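Public Trust on Trial: How Bromville Followed Its Own Bribery Case
Student project report by Ginevra Fiore and Rok Golob
Adviser: Kyriaki Deligiannis

When we picked the Bromville paving case for our civics project, we thought we would be reading a few news stories and writing them up over a weekend or so. We ended up with 3,515 pages of court filings on our hands, and I have to say we grew rather fond of them (even the dull ones!). The charge was that a former council member, Savvas Kontogiannis, took payments from a contractor called Dotach while voting on its street contracts.

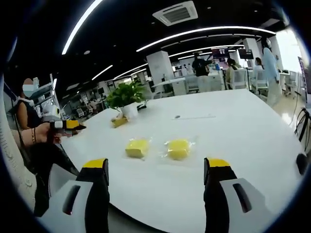
Two yellow sponges in clear plastic bags on a white table.

We split the reading in half and met every few days to compare notes. Rok took the witness testimony and I took the bank records, which list 741 transfers over seven years – most of them small and perfectly ordinary. The jury heard the case in June and found him guilty on two counts.

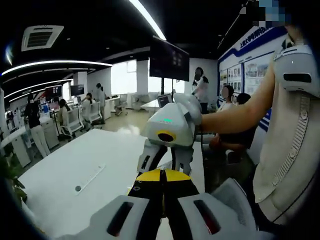
Why did the jury hear so little about the street contracts themselves?
The judge ruled that the quality of the paving had no bearing on whether a bribe was paid, so most of that material stayed out.

Our warm thanks go to Evangelia Sfakianakis at the Arruda library, who showed us how to request transcripts and kept the reading room open late for us twice.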